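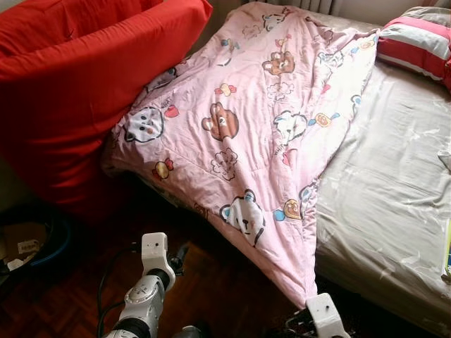 4. The bedding task

4.1 Why we picked it

By December our club had spent a whole semester picking up blocks, and I think everyone was a little sick of blocks. Godelieve Segers, who runs the Skonton student robotics club with me, wanted something the students would recognize from their own mornings. So we went with beds! A comforter has no fixed shape, it hides its own corners, and it gets heavier the more of it you lift. It's also cheap, and if you drop it on the floor you can just pick it up again (we did that a lot).

The students called the project Perrin and the name stuck, so I'll use it for the rest of the paper. Perrin is two arms with one gripper each, driven by a pair of students at first and later by a policy trained on what those students did. Section 3 covers the hardware, so I'll stay with the task here.

4.2 What counts as one try

We argued over this more than anything else. Lieven Willems wanted a try to run from a messy bed to a fully made one. The students pushed back - they said that was really five or six jobs stacked on top of each other, and they were right. We ended up with a smaller unit that we call a corner pull. One gripper takes hold of a corner of the comforter, moves it to where it should go, and lets go. The other arm can help or stay out of the way.

Figure 4. A corner pull on the quilted comforter, with one gripper closed on the corner at the front of the mattress.

The students recorded 200 corner pulls over the semester. We kept 186 of them for training. The ones we threw out were mostly cases where the two drivers talked over each other and both arms went for the same fold, plus a few where somebody hit the stop button with an elbow. I would have liked to keep those last ones for the party reel, but okay.

4.3 Things around the bed

Early on we cleared everything away before each session. It made for very tidy recordings and a policy that fell apart the second anyone left a sock on the mattress. One of the younger students asked why we were cleaning up for the robot when the robot was supposed to be cleaning up for us, and I had no good answer to that. From then on we let cushions, pillows and small odds and ends stay wherever they were, on the bed or on the floor next to it, and changed the layout whenever we felt like it.

A big soft cushion turned out to be the best troublemaker we had. When the comforter lies partly on top of one, pulling a corner can drag the cushion along, and then the cushion slides somewhere new and changes the whole problem. The drivers learned to start with a slow tug and watch what else moved. We never told them to do that, and I was really happy to see it show up in nearly every pair by the end.

4.4 Patterned fabric

We expected busy prints to be hard. Our first guess was that the policy would latch on to some bright spot in the pattern and treat it as a corner. That did happen with the early version, which was way too fond of faces and candy! Mixing in plain covers from the Fivard thrift store helped a lot. The students then marked the true corner by hand in 120 still images, and after that the wrong grabs got much rarer, though they didn't go away.

4.5 What the students said

We asked all 27 club members to write down the hardest part of driving the arms. Depth came up over and over. From the head camera it's tough to tell if the gripper is touching the cloth or hovering just over it, and most people closed it too early. Several wrote that they got better once they stopped looking at the gripper and watched the wrinkles in the fabric instead. I tried that myself the next afternoon and it works, at least for me. Godelieve still says she can't see it.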